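Inicio > Curiosidades del cuerpo > Para lectores de 8 a 12 años

Imprimir | Enviar por correo electrónico

¿Qué pasa si te tragas un botón?

Por Mitali Kanagaratnam

En el hospital de Grandley hay un mueble con cajones muy estrechos, parecido a los que usan los coleccionistas de mariposas. Dentro no hay mariposas. Hay botones, llaves, imperdibles, una medalla de natación (tercer puesto) y la pata de un dinosaurio de plástico. Todo eso estuvo alguna vez dentro de una persona.

La colección suma 3.060 objetos. De ellos, 3.000 llevan su etiqueta, y los otros 60 esperan a que alguien averigüe qué son, porque después de un viaje por la barriga hay cosas que pierden bastante personalidad. La doctora Afroza Ekanayake los guarda desde que empezó a trabajar allí. Dice que su familia preferiría que coleccionara sellos.

Y no creas que los dueños de todos esos objetos tenían tres años. Hay mayores que se han tragado un diente postizo, el palillo de la aceituna o el tapón de un bolígrafo que mordían mientras pensaban en algo importantísimo. El tapón del bolígrafo tiene cajón propio.

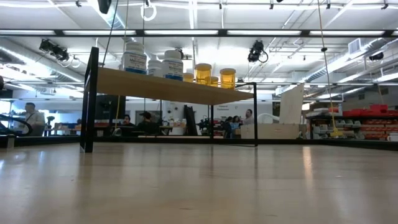

El tobogán más largo que tienes

Cuando tragas algo, lo que sea, tu garganta hace un truco estupendo: cierra una trampilla llamada epiglotis para que la comida no se vaya por el tubo del aire. Casi siempre llega a tiempo. Cuando se despista, toses como un tractor viejo, y haces muy bien, porque toser sirve para echar fuera lo que se ha equivocado de puerta.

Si todo va por su sitio, el bocado baja por el esófago. No cae sin más, como una piedra en un pozo. Unos músculos lo van apretando por detrás y lo empujan hacia abajo, igual que tú empujas la pasta de dientes por el tubo (si eres de los que aprietan desde el final, enhorabuena). Por eso podrías tragar cabeza abajo. No lo intentes con sopa.

Luego viene el estómago, que es una bolsa con ácido y muy poca paciencia. Al bocadillo lo convierte en papilla. Al botón lo mira, lo remueve un rato y no consigue nada. El plástico y el metal no son comida, por mucho que el estómago insista.

Después queda el intestino. Entre la boca y la salida, el recorrido de una persona mayor puede medir 9 metros, doblados y vueltos a doblar para que quepan en la tripa. Muchas cosas pequeñas, redondas y lisas hacen el viaje entero sin molestar a nadie y salen por donde te imaginas. A veces alguien tiene que comprobar que han salido. Piensa en esa persona la próxima vez que te quejes de poner la mesa.
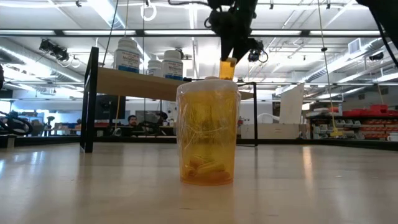 Un botón suele portarse como un turista tranquilo, pero otros viajeros no tienen tan buenos modales. Los peores son estos:

- Las pilas de botón. Pueden quemar por dentro en muy poco tiempo, aunque parezcan monedas inofensivas.
- Los imanes. Si te tragas más de uno, se buscan a través de las paredes del intestino y lo pellizcan en medio. Muy romántico para ellos, peligroso para ti.
- Las cosas con punta. No hace falta explicarlo mucho.
- Las medicinas de otra persona. Algunas parecen caramelos y ninguna lo es.

¿Y cómo saben los médicos dónde está?

Con una radiografía se ven muy bien los metales. La moneda aparece como una luna blanca en mitad del pecho y a todo el mundo se le escapa un «oh». El plástico y la madera son más tímidos y muchas veces no se ven. Entonces los médicos preguntan, y aquí tu memoria vale más que la máquina.

Si hay que sacar el objeto, pueden usar un endoscopio, que es un tubo fino y flexible con una cámara y una luz en la punta. Lo meten por la boca mientras el paciente duerme y pescan la pieza con unas pinzas diminutas o con una redecilla. La doctora Ekanayake pescó así 41 piezas en un solo año. Ninguna le dio las gracias.

¿Qué hago si me trago algo?

Cuéntaselo enseguida a una persona mayor, aunque te dé vergüenza y aunque la pieza fuera de tu hermana. No intentes vomitar, y no comas ni bebas nada hasta que alguien que sepa te diga que puedes. Si era una pila, un imán, algo con punta o una medicina, hay que pedir ayuda médica en ese mismo momento, sin esperar a ver si duele. Y si alguien no puede respirar ni hablar, se llama a emergencias ya.

Si queda otra pieza igual, llévala al hospital. Al médico le ayuda mucho saber qué está buscando.

La pata de dinosaurio, por cierto, sigue en su cajón. El resto del dinosaurio vive en una casa de Windon y cojea.

Etiquetas: cuerpo humano, digestión, hospitales, cosas raras

También te puede interesar:
¿Por qué rugen las tripas justo en el examen?
El hipo y sus remedios absurdos
¿De qué están hechos los mocos?
Por qué se te duerme un pie y el otro no
Cosquillas: el misterio de no poder hacértelas tú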